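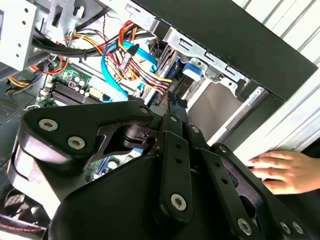
22. März 2025
Eingetragen von Ayten Yazıcı

Fortsetzung der Auswertung zum Greifpunktschätzer (Urkside). Aus dem Februar liegen 487 Greifversuche am Rechnergehäuse und an der Aufnahmeplatte vor, alle mit Handkamera und fester Kamera aufgezeichnet. 56 davon sind als Fehlgriff markiert. Taner hat die Markierungen gesetzt, ich habe sie noch einmal durchgesehen und nichts geändert.

Frage war, ob wir die Lage des Gehäuses nur aus der festen Kamera schätzen können oder ob die Handkamera kurz vor dem Zugriff korrigieren muss. Bisher lief alles über die feste Kamera, die Handkamera wurde nur mitgeschrieben. Tuncay hatte vorgeschlagen, beide Schätzungen auf denselben Daten gegeneinander laufen zu lassen, ohne den Arm neu zu fahren. Das geht, weil die Gelenkwinkel vollständig im Protokoll stehen.

Vorgehen: Aus jedem Versuch die Bilder kurz vor dem Schließen der Finger genommen, zusammen 2.123 Einzelbilder. Unscharfe sind drin geblieben, im Betrieb haben wir die ja auch. Als Referenz dient die Fingerstellung beim Schließen, sofern der Griff gelungen ist. Für die Fehlgriffe gibt es damit keine Referenz, die werden unten getrennt behandelt.

Die Hand-Auge-Kalibrierung ist die vom Februar. Isla meint, sie sei danach einmal neu gemacht worden, im Ordner finde ich nur den einen Satz. Klären.

Verdeckung ist beim Schätzer über die Handkamera das Hauptproblem. Die schwarzen Platten und Hebel des Greifers nehmen viel Bildfläche weg, und je schräger die Hand steht, desto weniger bleibt vom Ziel. Ich habe eine feste Maske über den Greifer gelegt, was bei offenen Fingern gut passt. Beim Schließen wandern die Hebel aus der Maske heraus, und der Schätzer hält die Innensechskantschrauben für Merkmale am Ziel. Die Maske muss also von der Fingeröffnung abhängen. Hüsnü hat dafür schon etwas aus Akpalu, das übernehme ich.

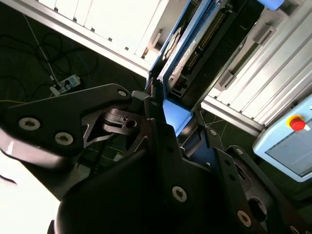
Zwischenstand Handkamera

Mit fester Maske: in der Tiefe besser als die feste Kamera, seitlich kein klarer Unterschied. Am deutlichsten ist der Gewinn an den Laufwerksschächten. Auf der Hauptplatine ist es gemischt. An den Speicherbänken rastet der Schätzer gern auf der falschen Kante ein, die langen parallelen Stege sehen für ihn alle gleich aus. Eine Startschätzung von der festen Kamera hilft hier, dann bleibt er in der Nähe der richtigen Bank.

Kabel stören weniger als erwartet. Sie liegen über Bereichen, die ich ohnehin niedrig gewichte. Ausnahme sind Kabel direkt neben den Fingern, die beim Zugriff mitgezogen werden. Dort springt die Schätzung von Bild zu Bild. Ein einfacher Median über die letzten Bilder fängt das ab, kostet aber Verzögerung. Für die Auswertung egal, für den Betrieb müssen wir das mit Tuncay besprechen.

Zwischenstand feste Kamera

Die feste Kamera liefert eine ruhige Schätzung, solange das Gehäuse frei liegt. Sobald ein Arm darübersteht, fehlt der Rand, und der Schätzer rutscht entlang der verbliebenen Kante. 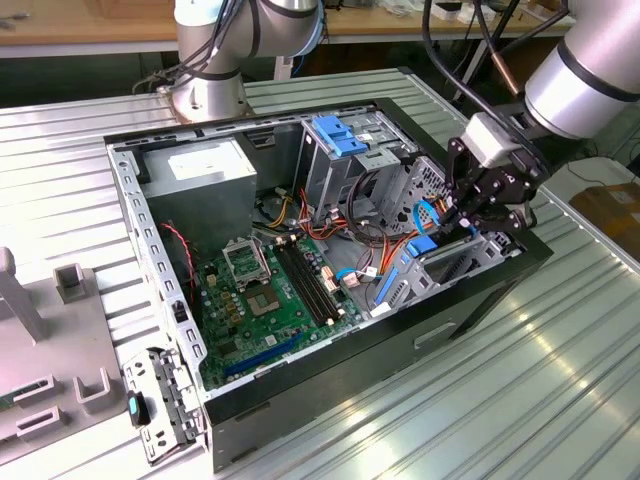
Dazu kommen die Reflexe auf den Aluminiumrippen der Tischplatte. Die Rippen laufen schräg durchs Bild und erzeugen lange, sehr saubere Linien, die jeder Kantendetektor lieber nimmt als den Gehäuserand. Ich habe die Rippenrichtung jetzt aus dem Kantenbild herausgefiltert. Das wirkt, solange keine Gehäusekante zufällig in derselben Richtung liegt. Taner will es stattdessen mit einer matten Unterlage versuchen. Von mir aus gern, nur sind die alten Daten dann nicht mehr vergleichbar, deshalb bitte erst nach Abschluss dieser Auswertung.

Fehlgriffe

Durchgesehen, soweit die Bilder es hergeben. Die größere Gruppe sind Griffe, bei denen die Finger zu hoch geschlossen haben, also ein Tiefenfehler. Das passt zum Ergebnis oben. In der kleineren Gruppe war die Lage in Ordnung und das Teil ist beim Anheben verkippt. Daran ändert kein Schätzer etwas. Isla hat beide Gruppen getrennt benannt, die Liste liegt bei den Protokollen.

Aufnahmeplatte

An der Platte ist die Lage einfacher, weil sie fest sitzt und die Halter aus der Zeichnung bekannt sind. Hier reicht ein Abgleich pro Durchgang. Schwierig ist nur der graue Halter auf grauer Platte, der Kontrast ist schwach und hängt vom Licht ab. Prozessor und Speicherriegel selbst werden zuverlässig gefunden, die leeren Halter nicht immer.

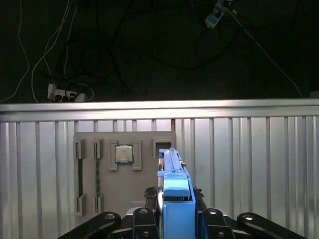 Aufnahmeplatte aus der Handkamera. Prozessor zwischen den beiden Klammern, Speicherriegel im rechten Halterpaar.

Vorläufiges Ergebnis: Startwert aus der festen Kamera, Korrektur aus der Handkamera auf dem letzten Stück. Keine der beiden allein. Wie viele der Fehlgriffe damit vermieden worden wären, kann ich aus den Aufzeichnungen nicht sagen, dafür müssen wir neu fahren.

Offen:
- Kalibriersatz suchen (Isla)
- bewegliche Maske einbauen (ich, mit Code von Hüsnü)
- Verzögerung durch den Median messen (Tuncay)
- leere Halter: zweites Licht von der Seite probieren
- Speicherbänke mit enger Startschätzung noch einmal rechnen, Skript läuft, Ausgabe geht nach Standari

Laborbuch Urkside | Kontakt: Ayten Yazıcı | © 2025 Arbeitsgruppe Pravska | Nach oben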